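## 7. When the arm stops with fault 1008

I've hit this one on my Dekavar cell more than any other - the arm halts partway through a plug insertion and the Grurkero controller shows 1008.

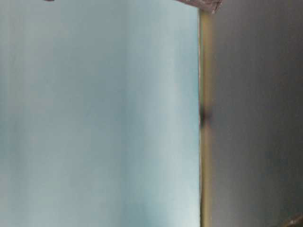 Fault 1008 means the fixed camera lost its target. Mine goes as soft as this, with just one crisp line between the pale blue and the olive strip, and the controller gives up.

1. Press stop and keep your hands clear of the fingers!
2. Jog the arm back until the plug and the port both show in the wrist view.
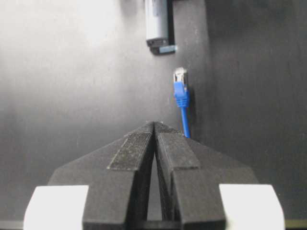
3. Refocus the fixed camera, then clear the fault.

**Caution:** don't hit Resume first - I did, and bent 2 plugs.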